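Workshop notebook, February, started 7:35 in the morning with the first coffee

Carrying on from the last entry, where I said the wallpaper question was settled. It isn't.

Cimard sent the second batch of patterned squares and they are a slightly different grey from the first batch. Not different enough to send back, and exactly different enough that I will see it every time I walk past. I laid one from each batch under the window, then under the bench lamp, then in the hallway, and the only place they match is the hallway. We do not work in the hallway. Decision: mix them up so thoroughly that the mismatch looks like taste.

Adhesive notes. The Vanags tape holds well on the smooth backing and lets go of the textured backing sometime in the night, always with a corner curled forward like somebody turning down a page. I have gone over the bad corners with a roller. If they lift again I am going to spray glue, and whoever objects to the smell is welcome to come in and hold the corners.

Patchwork layout rule, for colleagues who asked: there isn't one. I tried to plan it on paper and got as far as the first row. After that I picked up whatever square was nearest, and if it was the same as its neighbor I put it down again. The ovals and dots read well from across the room. The fine crosshatch goes to plain grey at any distance and was a waste of an afternoon's trimming. The star diamonds are the nicest thing in the pile and the worst to line up, because the eye goes straight to any point that misses its partner. Several points miss their partners.

Floor. The mat is the pink one with the tulips. I know. The plain grey one from the Jornemgate order came 5 cm short on the long side, and a strip of bare base along the edge bothered me more than the flowers do. The flowers have grown on me, in the way a song from the next apartment grows on you. It marks easily, though. There are thin dark scratches across it and I would like there to be no more of them. Wipe it with a barely damp cloth and leave the scouring pad at the sink where it lives.

Props next. The gloves, the case and the tube are in, along with the little clothesline, which went toward the back. It's wood, it's small, and it gives the place a domestic air, as if a very tidy mouse had moved in and gotten started on the laundry.

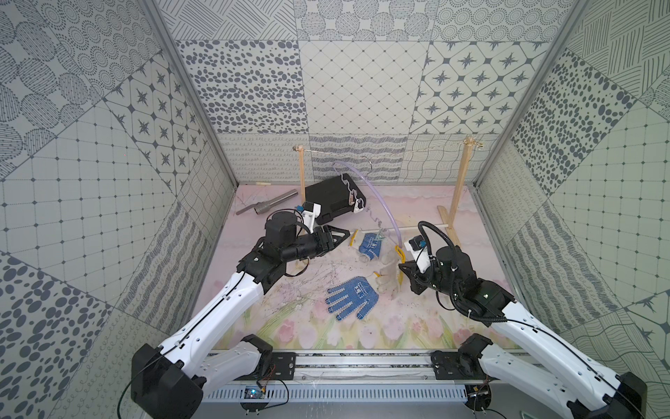
Do the patterned squares have to come down when the mat gets swapped?

They stay up. The mat slides out from the front once the floor is cleared, and the bottom strip of small panels sits clear of it as long as nobody presses the new mat hard into the back. Feed it in with the long edge first, flatten it from the middle outward, and trim after it has had a night to relax.

Trimming: the good knife is the one with the Marko sticker on the handle. The other one has been used on cardboard, zip ties and, judging by the blade, gravel. Steel rule, several light passes. One heavy pass goes through the mat and then into the base, and I have now done that, so the experiment doesn't need repeating.

Ordered today: 100 spare squares, mixed patterns, Cimard again. I asked for one batch and one grey, in writing, politely. Also 35 of the small strip pieces for the lower edge, because the wavy ones scuff first. The squiggles hide scuffs nicely, and if I were starting over I'd have run squiggles along the whole bottom and kept the fancy stuff up high.

Debris. Bits keep turning up on the mat. I suspect my own trimming, but I have not ruled out the gloves, which shed when they're new. Going to shake a pair out over a sheet of white paper and see what drops. Brush, then cloth, in that order. The other order makes paste.

Clothesline, things to try: gloves over the line in pairs, then one at a time. Check whether the frame tips with everything on one side. If it does, a dab of putty under each foot. No nails through the mat, please, see knife above.

Still open:
Find out what Cimard calls the first grey.
Roller on the left wall corners again tomorrow, before coffee, while I still care.
Lid for the scrap bin.
Put the offcuts of the pink mat somewhere flat. The shelf over the sink is full of things that were also only going there for a day.

Later, same day. One corner up already, top row, dotted circles. Spray glue it is.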